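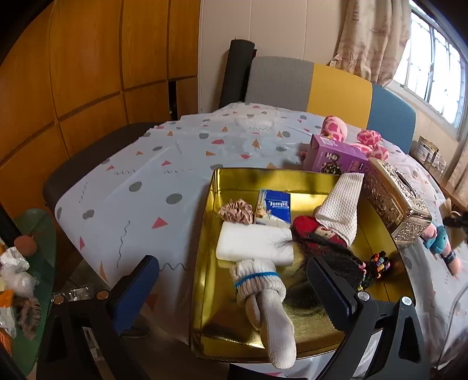

About Levville Bible Institute

Levville Bible Institute is an interdenominational school that prepares men and women for pastoral work, teaching and service in the local church. Classes began in a rented storefront on Navarro Street with 19 students and one full-time instructor, the Rev. Efren Dalisay, who served as director until his retirement.

The Institute offers a two-year certificate in Christian ministry and a one-year course for lay readers and Sunday school teachers. Instruction is given in the evening so that students may keep their regular employment. Each student is also assigned to a congregation in Levville or Hosirport and reports to its pastor for the length of the program.

Dr. Remedios Yap has served as director since the Institute moved to its present building. Mark Anthony Lagman teaches Old Testament and Hebrew. Janelle Lumbao oversees student placement and the correspondence program, which now enrolls 47 students outside the county.

The library holds 1000 volumes, many of them from the estate of a former pastor of Skimitden Chapel. Members of area churches may borrow books upon presentation of a letter from their pastor.

The Institute receives no denominational funding. Tuition is kept low through the gifts of supporting congregations, and a financial statement is mailed to them each December. Applicants should request a form from the office and provide two references, one of them from a member of the clergy.

Page revised September 2020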